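Ce que nos voisins jettent : le gaspillage alimentaire dans une résidence étudiante
Rapport de projet – Sigrun Granström et Ebbe Lindqvist

Nous avions d'abord voulu travailler sur la cantine, et puis Mme Engebretsen nous a gentiment fait remarquer que tout le monde travaillait sur la cantine. Nous nous sommes donc tournés vers la résidence Westerberg, où Ebbe habite depuis deux ans et où, disons-le, on cuisine beaucoup de pâtes.

En mars, 91 résidents ont accepté de remplir un carnet de cuisine : ce qu'ils achetaient, ce qu'ils mangeaient, ce qui finissait à la poubelle.

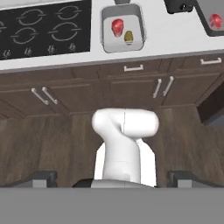
Les carnets nous sont revenus tachés, parfois illustrés (merci à Randi Aasen pour ses petits dessins de poireaux !), et nous y avons relevé 1 548 achats. Le pain arrive largement en tête des aliments jetés, devant la salade en sachet. Plusieurs résidents écrivent qu'ils achètent trop quand ils font leurs courses le ventre vide – nous nous sommes un peu reconnus. 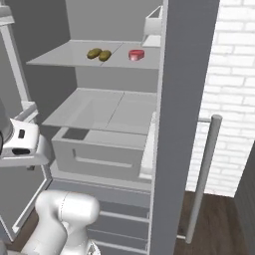
La viande, plus chère, se perd beaucoup moins : on la surveille, on la congèle, on la partage avec le voisin de palier. Les pommes de terre germent, mais on les mange quand même.

Nous aurions aimé peser les déchets, faute de balance nous nous en sommes tenus aux déclarations. Gøran Myklebust nous en prêtera une à l'automne.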